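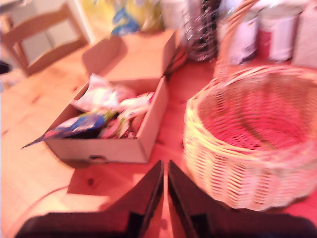
The Night Bus to Niven

The bus was late out of Jiltosach. December, rain, one wiper going. She had the seat over the heater and her coat was already steaming.

60 stops, the driver said. If the bridge holds. Nobody laughed.

She had the key in her glove. Brass, small, tag that read 3826. It came in the mail with a letter from the Flurneo ferry office, which had been shut since she was in school. Your mother's locker, the letter said. Please clear by the end of the month. Her mother had never been on a boat in her life. Hated water. Wouldn't even walk the pier.

So, the bus.

Past the grain towers. Past the motel with the green sign, half the letters out. A man across the aisle was eating an orange and the whole bus smelled of it. A kid slept with his mouth open. She tried to sleep too, couldnt. Kept doing the math. Her mother gone every August, 9 days, to see the cousin with the bad hip. No one ever met the cousin.

Radari at four in the morning. Ten minutes, driver said, and took 30. She bought coffee and burned her tongue on it. Called her brother, hung up before it rang. What would she say. Mom had a locker. Mom had a boat, maybe. Mom had some whole other summer every year and came home brown and we never asked why.

Then the bridge. It held. Black water on both sides and the driver humming.

Niven was a street and a dock. The terminal door was propped open with a brick, lights on, an old woman mopping. She didnt look up.

You've got her walk, the woman said.

Whose?

The woman wrung out the mop. Took her time about it. Locker's on the left, she said. Sticks a little. Lift it, then turn.

She lifted it. Then turned.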